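6 April 2022

Boiler locked out overnight again. Pressure gauge at 0.4 bar this morning, down from 1.3 on Sunday. Topped up through the filling loop to 1.2 and it relit on the second attempt. Flow temperature reached 60 by half past eight, radiators warm upstairs, lukewarm in the back bedroom as usual.

The man from Branidard came at ten. He checked the pressure relief discharge outside (dry), then the expansion vessel. Water came out of the Schrader valve, so the diaphragm has gone. A new vessel is £78 and the labour is on top. He also wants to replace the auto air vent while the system is drained, which seems fair. Total quoted: £347. Mansour quoted 200 for the vessel alone in September, when I decided it could wait. It could not.

Drain-down took longer than expected. The drain cock by the back door had seized, and he used the one under the hall radiator instead. Hose out through the letterbox. The water ran black for the first minute, then brown. Inhibitor will go in at the refill. 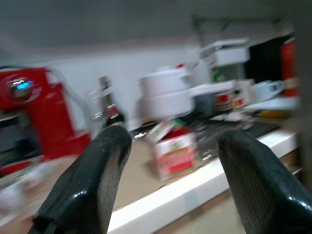
The vessel has to come from the Clestitz depot, so no heating until tomorrow. The immersion is on for hot water, 19 pence a unit. Kitchen is the coldest room. The worktop there, light beige-brown with the bright white front edge, backs on to the outside wall — I want the pipe run behind it lagged before next winter. Fan heater in the hall tonight. He is due back from Wostlow at nine.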